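2.3 Before You Order: Budgeting for a Tritholm Arm

Read this section before you sign anything. The arm is the cheap part, as most owners find out in October, when the second invoice comes.

1. Set a ceiling. Allow 3000 for fingertips, cables and mounts on top of the arm itself. Write the figure down where your manager can see it.

2. List the jobs you want done, smallest object first. Thin chains and cords need narrow fingertips (part 2318), sold separately – naturally.

Note: Order up to 9 spare tips. They vanish the way pens do.

3. Measure the work area, corners included. A wrist camera sees what the fingers are near, so plan for close quarters such as a hook rack lying on a flat surface, with walls on two sides and metal trim where they meet.
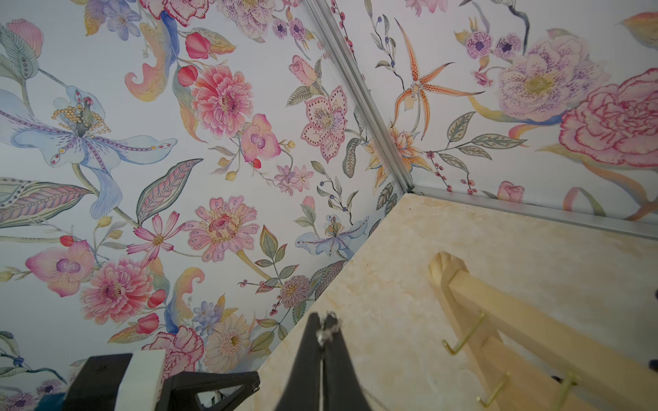 4. Price the wrist camera and its bracket together. A camera with no bracket is a paperweight with a lens.

Caution: Do not cut the training day to pay for a longer arm. Usha Namboodiri at our Winholm office takes these calls, and she has heard your reason before.

5. Send the finished list to Winholm for a quote, good for 3 months.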